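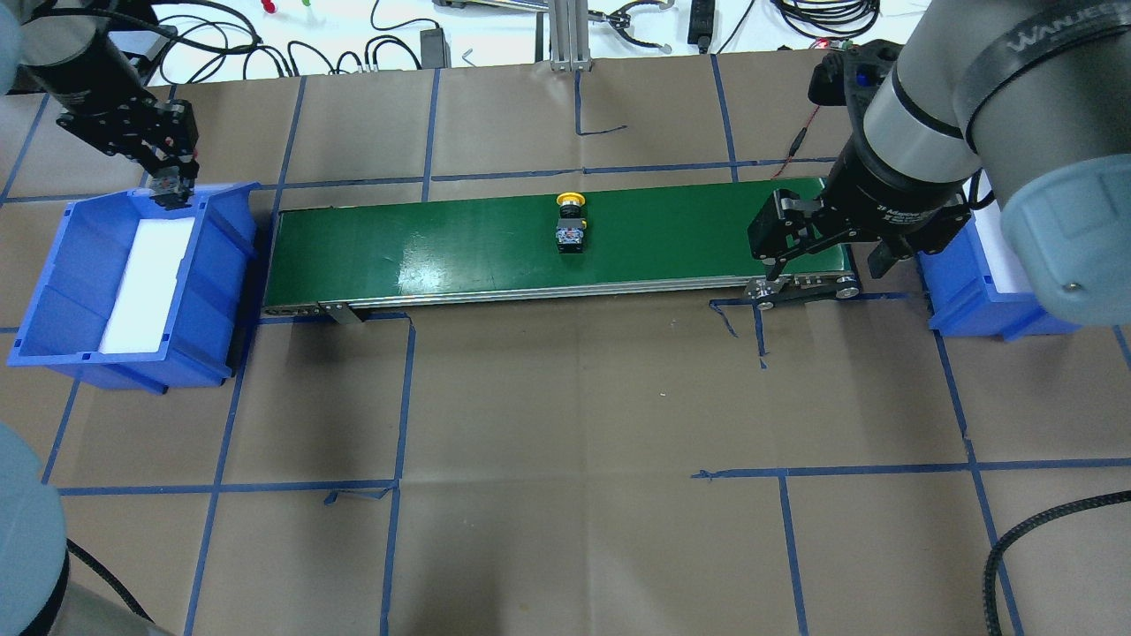

3/6/23

Belt night at Feltside. I got there at five with a sausage roll and good intentions and left with most of the sausage roll on my jumper.

Re-did the paper first. Natsumi says my tape lines look like a street map of a town that grew without council approval. I told her the arms don't care about straight, they care about where. She went off to find a ruler, in a pointed sort of way.

Next, the yellow button. I've decided it's the only part we'll practise on until we can pass it from the left bin to the right one five times running. Best so far is two. Arnar wanted to start with the fiddly connectors and got outvoted, then sulked over by the coiled cables, where at least he was in sympathetic company.

Belt speed is down to 80 on the dial (no units, the dial came off a dead treadmill). At 600 the button left the building. Colour me cautious.

Foam in both bins now. Cut mine with a bread knife from home, which I'll need to explain or replace.

Left arm grabbed well. Right arm closed its fingers a good second early, every time, with great confidence, like my uncle at a buffet. I suspect the timing offset, Arnar suspects me.

To do: trim the curly tape ends, tie down the red wire, ask Ecaterina if she's finished with the good pliers. Buy a bread knife.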